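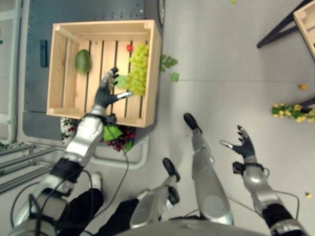
Taste panel members wanted, Plilgate

Wróbel is a family fruit and vegetable shop with a small test kitchen in Plilgate. We are looking for people who like to eat and can say in simple words what they taste. You do not need any experience in food work.

The panel meets one evening every week until December. Each meeting takes 120 minutes, with a short break for tea. You will try fruit, vegetables and cold soups from local growers, and fill in a paper form after every sample.
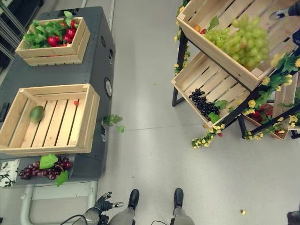 Red and green produce in slatted wooden crates.

We ask that you:
are 18 years or older
have no food allergies
do not smoke in the hour before a meeting
can come to most of the meetings

We pay $300 for the full season, in two parts. Travel from Bimham by bus is paid back if you keep the ticket. Last season we received 316 forms from the panel, and our growers have read all of them with great interest.

To apply, please write a few lines about yourself and about one food you do not like. Send them to Dorota Kurek at the shop, or leave them at the counter with Maja Adamczyk. Applications are open until Tue 1 March. We answer everybody, also those we cannot take this time.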